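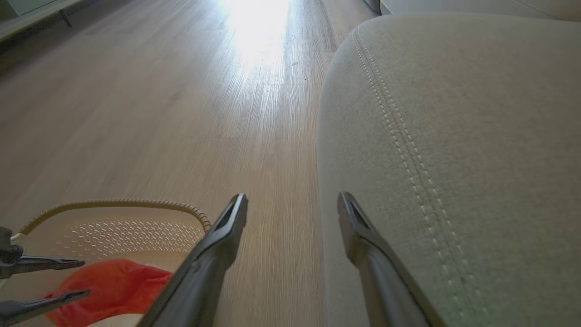
The basket is the hard part

Opinion, 14 March 2018

Every few months I am asked whether a machine can do the washing yet. The question usually means the whole job: clothes off the floor, into the basket, through the drum, dried, folded and put in the right drawer. My answer is that the washing machine solved the middle of that job long ago and that the two ends remain unsolved. I also think most of the effort is being spent on the wrong end.

Folding gets the attention. It films well and has a clear finish, a flat square of cloth where there was a heap. Gathering has no such finish. A sock behind a chair leg is either collected or it is not, and the machine has to know that it was there in the first place. Yet a household robot that gathered dependably and never folded anything would be of use to me tomorrow. One that folded well but had to be handed each garment would not.

Consider what a pair of plain fingers has to manage in an ordinary sitting room. Two rigid fingers opening and closing along one line are a good tool for a block or a tin. Cloth has no fixed shape to plan against. The point at which it is gripped decides how it will hang, and how it hangs decides whether it will clear the rim of a basket. A shirt held by the cuff may be longer than the arm can lift. The same shirt held at the middle is a manageable lump, but the middle has to be found first, and on a heap there may be no visible difference between the middle of one garment and the hem of the next.

Then there is the furniture. A padded sofa gives when it is pressed, and so does the jumper lying against it. Both are fabric, both have seams, and a controller that looks for folds and stitching as a sign of clothing will sooner or later try to pick up the upholstery. Sunlight on a pale floor makes matters worse, as a bright patch can hide the boards entirely and offer the camera nothing to measure from. None of this troubles a child of five. 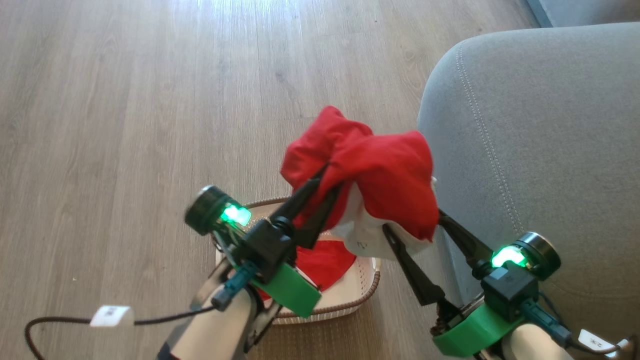

Two grippers, one item: red and white cloth held over the basket.

Two arms help more than people expect. A second grip shortens whatever is hanging, and it halves the penalty for a poor first choice. The cost is that the arms must agree. If one opens before the other, the cloth swings, and a load intended for the basket may drape itself over the edge. I would still take two moderate arms over one excellent arm for any job involving textiles.

My doubts come from the trade side. I spent part of last April looking at the laundry room of a small hotel group, Grutinero, which was considering an automatic sorting cell from a supplier called Urnel. The cell was sound. It handled flat sheets of known size, fed one at a time, and in the trial it processed 222 of them with 39 stops. The stops were short, but each needed a person to walk over, free the sheet and press reset. The person was therefore still employed, and had less to do between walks. Grutinero did not buy.

Sheets are the easy case. A rival maker, Adum, quotes for mixed garments as well, with a note in the small print that items must be presented separately. Presenting items separately is the work. Any firm that has paid somebody to untangle a wet load knows this, and the Lapiņa workshop, which washes overalls for garages, told me that it takes longer than the pressing.

So my view on the home is as follows. A machine that puts loose clothes in a basket, in a room it has not been prepared for, is the proper test. It should be left for 40 minutes with no one in the house, and judged by what is still on the floor afterwards. Speed should not count. I do not mind if it needs 3 attempts at a towel, provided that it notices the first two failed. That noticing seems to me further behind than the gripping, and it receives much less of the money.

Until a maker will publish results on those terms, including the stops, I shall go on carrying the basket round myself and would advise readers with a laundry budget to spend it on a better dryer.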